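Pillus learns to do the laundry (sort of)

30/03/2026

So I promised Mwajuma I'd write this up before we all forgot who did what, and I'm already three cups of tea in, so forgive the rambling.

If you're new to the blog: I help run the robotics club at Plustcombe, which is a grand name for a bunch of students and me sharing one long room and a kettle. We started in September with line followers, as everyone does, and by Christmas they were bored stiff of line followers. I was too, if I'm being fair. That's when Mercy Obura put her hand up and asked why we never did anything her mum would find useful.

Her idea was clothes. Pick up a piece of clothing, fold it, put it down again. How hard can it be?

Very, very hard! A block is a block whichever way you drop it. A T-shirt is a different shape every single time, and half the time the bit you want to grab is underneath the bit you don't. We lost our first fortnight just arguing about what counts as a fold. Sebastian Ardeleanu wanted four neat quarters with the corners lined up. Jeptoo Kariuki said that if it fits in a drawer it's folded, and I'm afraid I'm on Jeptoo's side (you've not seen my drawers).

The robot is called Pillus. No, I don't know why either, it was on the whiteboard one afternoon and it stuck. It's one arm with a two-finger gripper and a small camera at the wrist, and the way we teach it is by doing the job ourselves over and over. One of us steers the arm through a pick-up, the camera records, and all those goes get fed into the training. We set ourselves a target of 200 good runs before we'd let it try on its own. We got to 254, mostly thanks to Pendo Barasa, who has more patience than the rest of us put together and would happily do another dozen while we packed up.

Things we've learnt so far, in no order at all:

Tea towels are lovely. Flat, square, stay where you put them. If you're thinking of trying this with your own group, start with tea towels and stay there longer than you want to.

Socks are horrible. We don't talk about the socks.

Tables are too easy. Once Pillus could manage a towel on a table we moved on to softer surfaces, and everything went to pot. On a table the fingers can come down until they touch and slide under the edge. On upholstery they push in, the cushion gives, and the cloth sinks along with it. Mwajuma rewrote the approach so the arm comes in at a much shallower angle, and that helped more than anything clever I suggested.

Colour matters more than I'd have guessed. A pale shirt on a pale seat was a nightmare, even for the person doing the steering, because from the wrist you can hardly tell where one stops and the other begins. Sebastian's answer was to go through the dressing-up box and pull out the brightest things he could find. Sports kit won, hands down. It's also slippery stuff, though, so you swap one headache for another – now you can see the edge beautifully and it slithers away from you.

The edge is the bit we've been working on lately. We've stopped trying to grab the middle of the shirt (you just get a sort of tent) and we go for a hem, somewhere it's already doubled over, so there's a bit of thickness to pinch. Jeptoo likes to bring one finger in right alongside the hem first and then decide. Pendo goes straight in from above. Their success rates are nearly the same and they will not let it drop.
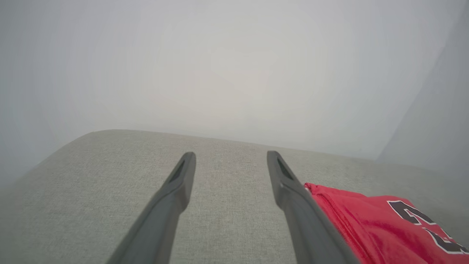

Right finger up against the hem of the red jersey, nothing in the grip yet.

I do love the view from the wrist. You spend weeks thinking of the robot as a thing over there on a stand, and then you sit and go through the recordings and it's all fabric and fingers, like being an ant at a jumble sale. Mercy has been labelling the runs by hand, good pick, bad pick, and "what was that", and I'd say the third pile has taught us the most.

What's next? We're off to the Lernerville open day with Pillus in the back of my car, wrapped in a duvet. There are 52 groups signed up and I have no idea how many are doing anything like ours, but I'm told the Farahani lot have a robot that makes toast, so we'd better look lively. The plan is towels for the morning, when we want it to work, and jerseys in the afternoon when everyone's had cake and feels forgiving.

If you're coming along, do say hello! And if you've got any bright, unloved sports tops in the cupboard, bring them with you. Adult sizes please, the little ones bunch up. No socks.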